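로봇은 언제쯤 우리 집 빨래를 개 줄까

지난 7월, 이사하면서 나온 옷더미 앞에 앉아 진지하게 검색창을 열었다. '빨래 개는 로봇 가격'. 새벽 한 시가 넘은 시각이었고, 양말은 짝이 하나도 안 맞았고, 나는 뭐든 살 준비가 되어 있었다. 결과는 뭐, 다들 짐작하시는 대로다. 살 수 있는 게 없었다! 영상은 잔뜩 있는데 장바구니 버튼은 어디에도 없더라.

그래서 이번 호 기사를 핑계로 직접 보러 다니기로 했다. 집안일 로봇을 만든다는 곳, 물류 작업대에 로봇 팔을 붙여 본 곳, 이렇게 두 군데를 돌았다. 먼저 고백하자면 나는 공학 쪽으로는 문외한이다. 대신 빨래는 이십 년 넘게 개 왔으니 그쪽으로는 좀 안다고 할 수 있다(우리 어머니는 동의하지 않으실 테지만).

수건 한 장의 무게

첫 번째로 찾아간 곳은 Tirska라는 작은 회사였다. 상가 건물 2층, 세탁소 바로 위에 있어서 계단을 올라가는 내내 다림질 냄새가 났다. 여기서 하는 일은 옷감 다루기다. 통에서 천을 꺼내고, 펴고, 접고, 다른 통에 넣는다. 말로 하면 한 줄인데, 이 한 줄 때문에 직원 일곱 명이 매일 출근한다.

컵은 언제 봐도 컵 모양이다. 손잡이가 어느 쪽을 향하느냐 정도가 달라진다. 그런데 티셔츠는 집어 들 때마다 다른 물건이 된다. 구겨진 티셔츠의 목둘레가 어디 있는지 나도 가끔 헷갈려서 소매에 머리를 넣는데, 손가락 두 개짜리 집게가 그걸 찾아야 한다고 생각해 보시라. 게다가 천은 겹친다. 한 장을 집으려다 세 장이 딸려 오고, 한 장만 집었다 싶으면 이번엔 밑에 있던 것이 바닥으로 끌려 나온다.

수건은 그나마 쉬운 축이라고 했다. 네모나고, 두툼하고, 어느 쪽으로 접어도 크게 틀리지 않으니까. 그날 내가 본 가장 좋은 기록은 수건 한 장에 157초였다. 솔직히 나는 옆에서 손이 근질근질했다. 그래도 마지막에 네 귀퉁이가 얼추 맞아떨어지는 걸 보니 나도 모르게 박수가 나왔다. 아이가 처음으로 단추를 끼웠을 때랑 비슷한 기분이랄까.

재미있었던 건 실패하는 방식이었다. 사람은 수건을 놓치면 그냥 다시 집는다. 놓쳤다는 걸 손이 먼저 안다. 내가 본 로봇은 빈 집게를 아주 정성스럽게 옮겨서, 아무것도 없는 자리를 곱게 눌러 주고, 다음 동작으로 넘어갔다. 그 공손함이 어찌나 웃기던지! 담당자 말로는 요즘은 이런 일이 많이 줄었고, 잡혔는지 아닌지를 카메라로 다시 확인하게 했더니 속도가 더 느려졌다고 한다. 느리지만 맞게 할 것이냐, 빠르지만 허공을 접을 것이냐. 나라면 느린 쪽을 고르겠다. 어차피 밤에 돌려 놓고 잘 거니까.

두 팔이면 두 배로 잘할까

천을 다루는 쪽에서는 팔을 두 개 쓰는 경우가 많다. 생각해 보면 우리도 그렇다. 한 손으로 이불을 개 본 적이 있는 분은(나는 손목을 삐었을 때 해 봤다) 그게 얼마나 서러운 일인지 아실 것이다. 다만 팔이 둘이면 서로 부딪치지 않게 길을 나눠 줘야 하고, 한쪽이 당길 때 다른 쪽이 놓아 줄 줄도 알아야 한다. 부부가 같이 침대 시트를 가는 일을 떠올리면 대충 맞다. 우리 집에서는 그 일로 말다툼이 난다.

통에서 통으로 옮기는 일도 보기보다 까다롭다. 벽이 있는 통 안으로 집게가 들어가려면 각도가 나와야 하고, 모서리에 붙은 물건은 집게를 벌릴 틈이 없다. 뚫린 구멍에 실밥이 걸리기도 한다. 반투명한 플라스틱이나 반짝이는 비닐은 카메라가 싫어하는 재료라고 했다. 빛이 비치고 번져서 어디까지가 물건인지 판단하기 어렵다는 거다. 그 얘기를 듣고 우리 집 다용도실을 떠올렸는데, 죄다 반투명 통에 비닐봉지였다. 로봇 입장에서는 공포의 집이겠구나 싶었다.

그래서 작업대는 대개 이렇게 단출하다. 흰 상판에 밋밋한 벽, 통 두 개. 왼쪽 흰 바구니에는 노란 것과 보라색 것이 들어 있고, 오른쪽 청록색 통에는 접힌 파란 천이 놓여 있다. 우리 집 거실과는 아주 거리가 먼 풍경이다.
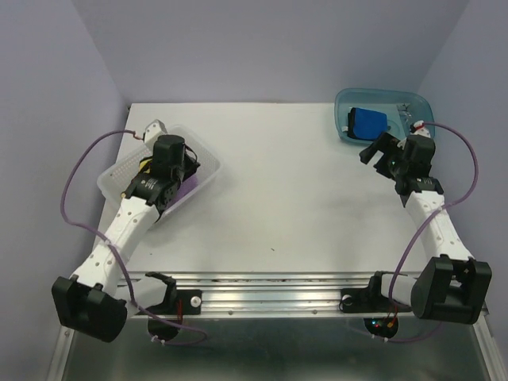 공장은 사정이 좀 다르다

두 번째로 간 곳은 Horberg의 포장 작업장이었다. 주방용품을 상자에 담아 내보내는 곳인데, 하루에 900상자쯤 나간다고 했다. 여기서는 Stumer라는 이름의 로봇 팔이 벌써 근무 중이다. 하는 일은 똑같은 상자를 똑같은 자리에서 들어 똑같은 자리에 내려놓는 것. 지루하기 짝이 없는데, 그래서 잘한다. 내가 서 있는 동안 한 번도 안 틀렸다. 괜히 서운할 정도였다.

그런데 바로 옆줄은 전부 사람이었다. 국자, 뒤집개, 실리콘 장갑을 섞어서 한 세트로 묶는 줄이다. 여기에도 작년에 로봇을 넣어 봤다가 뺐다고 한다. 국자 손잡이가 서로 얽히고, 실리콘 장갑은 집을 때마다 늘어지고, 한번 엉키면 사람이 와서 풀어 줘야 했단다. 그렇게 풀어 주러 다니느라 정작 자기 일을 못 했다는 반장님 얘기에 나는 우리 집 로봇청소기를 떠올렸다. 청소기가 전선을 먹을까 봐 내가 먼저 바닥을 치우는, 그 이상한 관계 말이다.

반장님은 로봇이 싫은 건 아니라고 했다. 무거운 걸 드는 일은 얼마든지 가져가라고, 허리가 나가기 전에 제발 가져가 달라고 하셨다. 다만 섞여 있는 것, 늘어지는 것, 처음 보는 것은 아직 사람이 빠르다. 그것도 한참 빠르다. 새 상품이 들어오면 사람은 한두 번 만져 보고 바로 담는데, 로봇 쪽은 시험하고 고치느라 며칠이 간단다.

그래서, 사도 되나요

제일 많이 받은 질문이라 답을 해야 할 것 같다. 내 대답은 '아직'이다. 조금 더 길게 말하면, 청소기와 식기세척기처럼 일의 모양이 정해진 기계는 지금 사도 후회가 적다. 빨래를 꺼내서 개고 서랍에 넣는 것까지 해 주는 기계는 내가 다닌 곳 중 어디에도 없었다. 서랍은 또 서랍대로 문제다. 열어야 하고, 자리를 봐야 하고, 꽉 차 있으면 눌러야 한다. 우리 집 서랍은 항상 눌러야 하는 쪽이고.

그동안 나는 Nassar에서 나온 접이판을 하나 샀다. 옷을 올려놓고 날개를 차례로 넘기면 반듯하게 접히는, 전기도 안 먹는 플라스틱 판이다. 이게 의외로 신난다! 식구들이 서로 해 보겠다고 해서 첫 주에는 빨래가 남아나질 않았다. 둘째 주부터는 다시 나 혼자 하고 있다.

Tirska에서는 9월 25일에 양말 짝 맞추기 시연을 새로 한다고 연락이 왔다. 당연히 간다. 우리 집에서 짝 잃은 양말을 한 봉지 챙겨 가도 되느냐고 물어봤는데, 답장이 아직 없다.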